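Selline four-compartment organizer, white

Home > Table and desk > Organizers

Item no. 400-14
Sold by Trellis, shipped from our own store room
Color: white
Material: plastic

The Selline organizer is a simple box for small long things: pens, stirring sticks, spoons, forks. It has four square compartments, two by two, and it can stand on a desk or on a dining table. Cutlery is not included in the price.
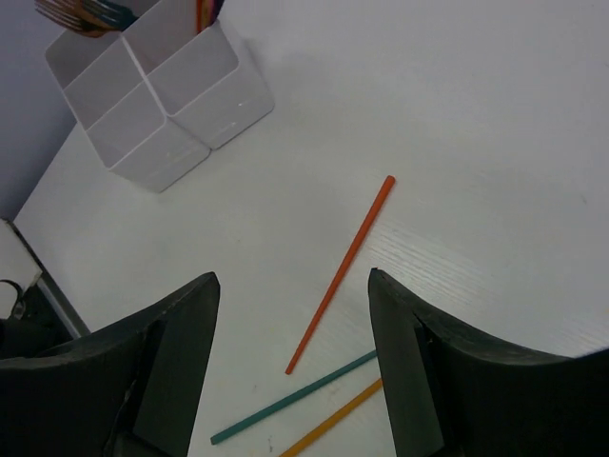
Tampere, August

We have the Selline again in stock after the summer break. The white plastic is the same as before, and customers who bought one last year can put a second one beside it without any difference in color.

Many people ask us how to divide the compartments. We suggest one kind of thing in each, with the handles down, so that you see at once what you take. Colored sticks in orange, teal and mustard yellow are easy to find again in a white box.

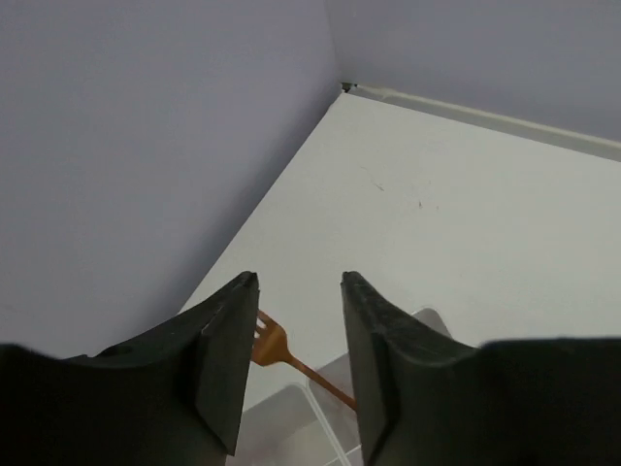

Forks are best in a compartment of their own. The prongs catch on other pieces when everything is mixed, and then two or three come up together. If your fork has a thin, straight handle like the copper-orange one, please put it in with the handle first – it leans to the corner and stays there.

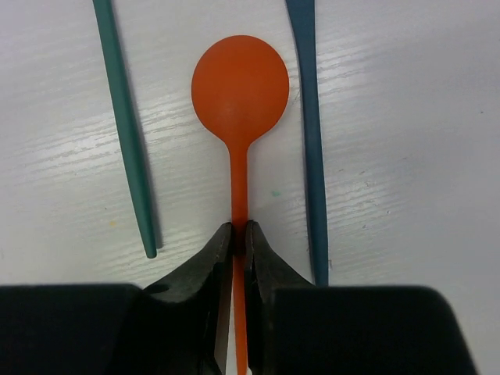
For spoons, the width of the bowl is more important than the length. A round bowl needs more room at the top than a stick does, so we recommend fewer spoons in one compartment. The orange plastic spoon has a bowl that is nearly circular, and spoons of this shape should be turned a little so they do not push each other out.

Care: wash by hand with mild soap. Do not use in the oven or microwave.

Returns: 14 days, unused.

Questions about larger orders: Heikki Tikkanen, customer service, extension 39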